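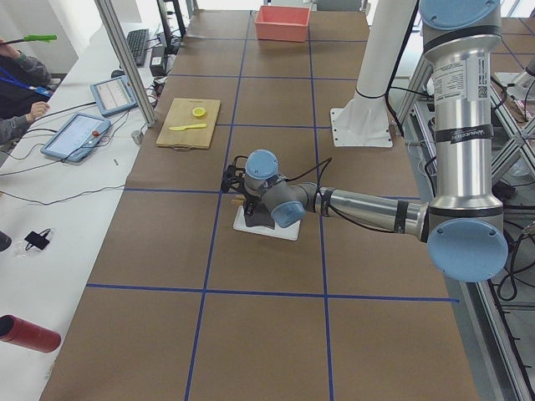
Slide 1. Work table in the Osbridge lab, gripper over the white tray, teach pendants on the side desk.

Leave this up while people sit down. Start once the doors close.

Hello and thanks for coming. I have 20 minutes and one fault to talk about. The title says "Dropped Grip" but the drop was the smaller problem. The bigger one is that the program carried on as if nothing had happened.

Say what the job is. Pick a small part, carry it over the taped squares, put it down, go back. We ran the Jalero task set, 700 cycles in total. 54 of those ended with the part somewhere other than where it should have been. Pause here, people will want to write the numbers down.

Slide 2. Timeline of one bad cycle
Read it from left to right. Fingers close. Gripper reports "closed." Arm lifts. Part slips during the lift. Gripper still reports "closed." Arm travels with empty fingers, opens over the target, logs a success.
Point at the log line. Everybody who read that log believed it, me included, for most of September.

Slide 3. What we checked first, and wrongly
We swapped the finger pads. No change.
We slowed the lift. Fewer slips, same false successes.
We redid the tape grid on the paper because one corner had lifted. It needed doing but had no bearing on this.

Slide 4. The cause
The "closed" signal came from the command, and the measured finger position was never read back. The Khoury driver we were using had the readback turned off by default in our setup file. I wrote that setup file. Say so and move on.

Slide 5. The safety part (slow down here)
A person sits at the desk beside the table during runs. When the log said success and the part was plainly still lying on the paper, the natural thing was to reach in and pick it up. The arm was already on its way back for the next cycle. We had one contact, a knock on the forearm at low speed. No injury, but the arm did not stop by itself. The force limit was set to 100 for an earlier job and had never been brought down. It is 42 now.

Slide 6. What changed
Finger position is read after closing and again after the lift.
A mismatch stops the arm and waits for a person.
Hands stay off the table until the arm is stopped from the pendant.
Limits are reset at the start of each job and written on the run sheet.

If short on time, skip slide 7 (Brorasico comparison) and go straight to questions.

Likely questions:
Why not a camera check? We want one. It is not built yet.
Did we rerun the old cycles? Only the 54. The rest were checked by hand at the time.
Can they have the setup file? Yes, the corrected one. Ask me afterwards.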